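Re: [homekeepers] clear tubs on the worktop, yes or no
Sep 1, 2020
By Rasha Hourani

Bianka, sorry for the slow answer, been up to my neck in boxes. Quoting your message so people don't have to dig for it.

> From: Bianka Deák
> To: the list
>
> Hi all, I'm finally sorting out the ledge next to my stove. Right now it's a heap of half-open bags with clips on them and I lose things behind other things. I've been looking at the Fandex clear tubs, but before I spend money:
>
> Do you really leave them out on the wood, or do they end up in a cupboard after a month? My top is real wood and I don't want rings on it. It also gets sun most of the afternoon.
>
> And do you decant everything or just the stuff you use daily? I have 4 kinds of rice. Don't judge.
>
> Also does anyone know if the Leemans lids fit the Fandex tubs? The shop said "should do", and that's not an answer.
>
> Bianka

OK, in order, more or less.

Out on the wood, yes. Mine have been out since July and I'm not putting them back. Rings: only if you put them down wet. I dry the bottoms with a dish towel, every time, and so far so good. If you want to be extra careful, oil the top first. I used the Plosunov board oil, two thin coats, left it overnight between. Don't do one thick coat, it goes sticky and then you have crumbs in it for ever. Ask me how I know.

Sun. Bigger problem than the rings, I'd say. Spices fade, nuts go off. Keep the sunny end for salt, sugar, dry pasta, that kind of thing. Or push the tubs along to whichever end gets less of it. Glare shows every smear on clear plastic too so if that bugs you, buy the frosted ones and label them.

Decanting: daily stuff only. I started out doing all of it and had three tubs of things I use twice a year. Waste of a tub. With your rices, pick the one you cook most and leave the other three in their bags in a bin in the cupboard. Cut the cooking time off the bag and tape it underneath the tub, you will forget it otherwise. Also write the date, pencil on masking tape is fine.

Don't top up half full tubs. Finish it, wash it, let it dry right through, then refill. I got moths from topping up and it took 3 weeks to get rid of them.

Size: the 1000 ml one takes a normal bag of sugar with a bit of room left, the small ones are pretty much useless except for tea bags. Get rounded corners if you can, the square ones trap flour in the corners and you're in there with a toothpick.

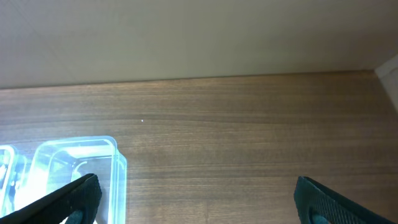

Lids, no idea about Leemans on Fandex, sorry. Mine are all from Vikgate and those lids only fit thier own tubs. Take one with you to the shop and try it before you pay. Press down all four sides and turn it upside down, if it pops off leave it there.

One more thing, don't line them up right against the wall. Leave a gap you can get a cloth through. Crumbs colect in the seam at the back and you won't see them until you move everything. And start with two tubs, live with them a bit, then buy more. I bought the whole set and regretted it.

Got to run, movers calling again. Will check the list tonight if anyone knows about the lids.

Rasha

4 replies | 90 views | Shared 3 times

Recent on this list
Getting tape residue off a drawer front
Vikgate lids, do they sell spares?
Flour moths again
Which oil for a wood worktop
Moving a kitchen in one day, tips please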